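# Notes from the press bench: the night the mayor's debate lost a candidate

Hello again, and welcome to the forty or so new readers who signed up after the last one. I did promise you the bus depot this month, and the bus depot is coming, but then the hustings happened and I've had so many messages asking what it was like in the room that I'm giving the whole item over to it.

For anyone who doesn't live here: Stokel elects a mayor in April, there are four people standing, and Radio Valik ran the only debate that all four had agreed to. It was held in the old corn exchange, doors at half six, live on air from seven. I got there early because I wanted a seat with a desk (I'm too old to take notes on my knee) and I ended up right behind the sound man, with a lovely view of everybody's shoes.

You'll know by now that Cristian Zapata never got to the end of it. What you may not know, if you only heard it on the radio, is how slow the whole thing was. On air it came across as a row. In the hall it was more like watching someone decide whether to send back a meal.

The trouble began with the running order. Each candidate was supposed to get an opening statement of two minutes, then questions from the presenter, then questions from the floor. All four camps had signed a sheet of rules, and I've now seen a copy. It's a page and a half long and most of it is about microphones. There is one line near the bottom saying that questions "will relate to the office of mayor and the candidate's fitness to hold it", and that one line is what everybody has been fighting over since.

The opening statements were fine. A bit dull, if I'm honest with you, though the Green candidate got a good laugh with a story about the recycling lorry. Then the presenter turned to Zapata and asked him about Folska.

A quick recap, and please skip this bit if you've been reading me since last year. Folska is the company that holds the town's parking contract. Zapata was a councillor when it was awarded, he sat on the panel that scored the bids, and he has always said he had no connection with them. In the winter it came out that his campaign office is rented from a firm called Carhuamaca, and that Carhuamaca and Folska share a director. He says he pays the going rate and didn't know. I've seen the lease and the rent does look ordinary to me, for what it's worth. I'm less sure about the not knowing.

So it was a fair question, and he must have expected it. He answered it, too, quite calmly. Then he was asked it again in slightly different words, and he answered again, rather shorter. Then the presenter asked who had introduced him to his landlord, and whether that person was a relation of his wife's.

That was when it went wrong. He put his pen down and said his family weren't standing for anything. The presenter said it was a simple question. He said it was outside the rules, and she said the rules covered fitness for office, and he asked for someone to bring him the sheet. There was a long gap then while a young lad from the station went looking for it. You'll have heard that on the radio as a burst of somebody coughing and the presenter reading out the phone number twice! 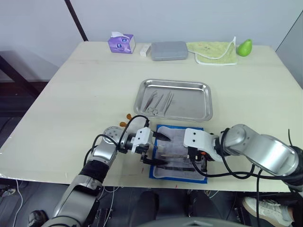 When the sheet came he read the line aloud, said he didn't think his in-laws were within it, and asked her to move on. She asked the question a third time. He took off his microphone, folded it up in its own lead and laid it on the desk, said good evening to the other three by name, and went out by the side door. I timed the walk from my recording afterwards and it took 20 seconds, with his shoes squeaking the whole way.

Some of the audience clapped, and I couldn't tell you in good faith whether they were clapping him or clapping because he'd gone. A woman in front of me shouted "shame" but she had shouted it at the recycling lorry as well.

Now, the bit that has taken up most of my inbox. Valik put out a statement the next morning saying the question was proper and the candidate had chosen to leave. Zapata's people put out theirs by lunchtime, saying the station had broken a signed agreement and that they'd be making a formal complaint to the regulator. Both statements quote the same line from the same sheet. I've read them side by side over several cups of tea and I think they each have half a point, which I know is an irritating thing for a columnist to write.

Where I come down, since several of you asked me straight out: I think the landlord question was fair and the first two goes at it were good, solid interviewing. We're talking about a contract worth a great deal of money to a town that can't afford to mend its own swimming pool. If a man scored the bids, he can be asked about the people who won. I'd even say that asking who made the introduction was fair. Where she lost me was in naming the wife. If the station has something that ties her family to Carhuamaca, then it should report it, with documents, and give them a chance to reply. If it hasn't, then dropping it into a live debate leaves a smell in the room that no answer could get rid of. One of the station's own producers more or less agreed with me on the steps afterwards, although I promised not to say which.

But I also think he was daft to go. He'd won that exchange! He had the sheet in his hand, the hall was warming to him, and all he had to do was sit there and say "next question please" until she gave in. By walking out he missed the whole of the second half, including housing, the pool and the market. Those are the things people had come in out of the rain to hear about, and he has perfectly decent policies on two of them.

The other three carried on with an empty chair, and I'm sorry to say that it got better. They'd all perked up. The questions from the floor were sharp, particularly one from a chap who runs a stall on the market and wanted to know why his pitch fee had gone up by 30 per cent while the lights were still out at his end. None of them had an answer to that. The independent at least wrote it down.

A few practical bits that got lost in the fuss:

- The recording is up on the station's website in full, squeaky shoes and all. The part everyone wants is just after the first news break.
- The petition to reopen the parking contract had 1,203 names when I last looked. It needs 2,000 before the council has to debate it, and the paper copies are at the library and the chemist's on Bridge Street.
- Zapata is holding his own public meeting at the bowls club later in the month. He says he'll take any question at all from residents. I've asked whether that includes residents who happen to write newsletters and I haven't heard back.
- If you've moved house since the last election, do check you're on the register. I had two emails from people who found out at the door last time and were sent home.

I've asked Valik for an interview with the presenter and they've said no for now, as there's a complaint in progress. Fair enough. I've also written to Folska with five questions, all of them about parking, and had a very polite reply that answered one of them. It was the one about whether the machines take coins at the weekend. (They do, apart from the one behind the bank.)

Thank you to everyone who wrote in, including the reader who thinks I'm in Zapata's pocket and the one who thinks I'm out to destroy him. Your emails arrived within the same hour and I've put them in the same folder. If anyone was sitting on the left-hand side of the hall and heard what he said to the steward on his way out of that door, please get in touch, because I've been given three versions now and one of them can't be printed.

The bus depot next time, I promise. I've been round it twice with a torch and I have a lot to say about the roof.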